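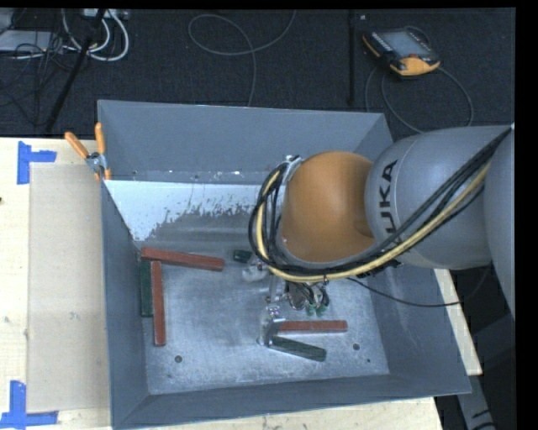
Chapter 4

Who Empties the Trash? Service Contracts and the Small City

Most people meet their local government on the day it fails to pick something up. A city may rezone half its downtown without drawing a crowd, but let it skip one street on the collection route and the phones at city hall will ring until dark. Even the container becomes a matter of public record. A metal bin with its paint or coating flaking off in ragged patches and its bottom scuffed down to bare silver is, to the person using it, a bin. To a city attorney it is a depreciating asset, and somebody's signature says whose.

This chapter is about that signature. In Chapter 3 we looked at how cities raise money. We turn now to how they hand it to someone else, and what they try to get in return.

Take Eltuddale, a city of 3,585 households that ran its own sanitation department until the trucks wore out. The council faced a choice between buying new trucks and hiring a company that already had some. It hired Vuvow, a regional hauler, on a contract lasting 10 years. The vote was unanimous and the meeting was short, two facts that should make any student of local government sit up.

Trouble arrived in the fourth year. The contract set a flat monthly payment for "all residential stops," and an exhibit at the back put the number of stops at 2,818. The rest of the households lived in apartment buildings, which the city considered residential and Vuvow considered commercial. Each side could point to a page that agreed with it. Residents of the apartments, meanwhile, could point to the trash.

The neighboring city of Greresov had signed with the same hauler and had no such quarrel. Its contract was not better written - parts of it are close to unreadable - but it opened with a page of definitions, and one of them was "residential."

As you read, keep these questions in mind:

What does a city still owe its residents after it has contracted a service out?

Who should pay when a contract is unclear, and who usually does?

Why would a council agree to a term longer than any of its members will serve?

Key terms: franchise agreement, scope of service, performance bond, exhibit, termination for convenience

4.1 The Decision to Contract

A city that wants a service performed has several ways to go about it. It can hire employees and buy equipment. It can pay a private firm. It can join with its neighbors, as the towns of the Ccori valley did for street sweeping, and share one machine along with the arguments over who gets it in September, when the leaves start coming down.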